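Two Arms and a Pile of Laundry

Marisa D'Amico had been coaching the robotics club for two years before anyone asked her about laundry. "I figured they'd want to throw a ball, or stack something," she says, laughing. "Then Shirley stood up and said she wanted a robot that could fold her brother's shirts, and that was the end of the discussion!"

Shirley Boychuk is the club's student captain, and she still defends the choice with some heat. A shirt, she tells me, never lies the same way twice. "You can program a box. A box is polite. With cloth you have to watch what it's doing and change your mind — and that goes for us as much as for the arms."

The students named their two-armed setup Jalero, and they talk about it the way other kids talk about a moody family dog. Each arm has a pair of black fingers, scuffed pale along the edges by now, and most of the practice goes into getting both pairs to work close together over the fabric.

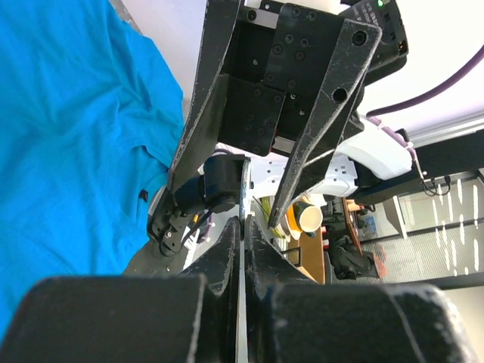

Getting ready for October

The club will show its work at an open evening in October, and Marisa admits the schedule keeps her up at night. They have saved 1091 practice runs so far and would love to reach 3000. "We may not get there," she says, "and I've told them that's fine. I'd be happy with one decent sleeve."

Shirley wants the collar too.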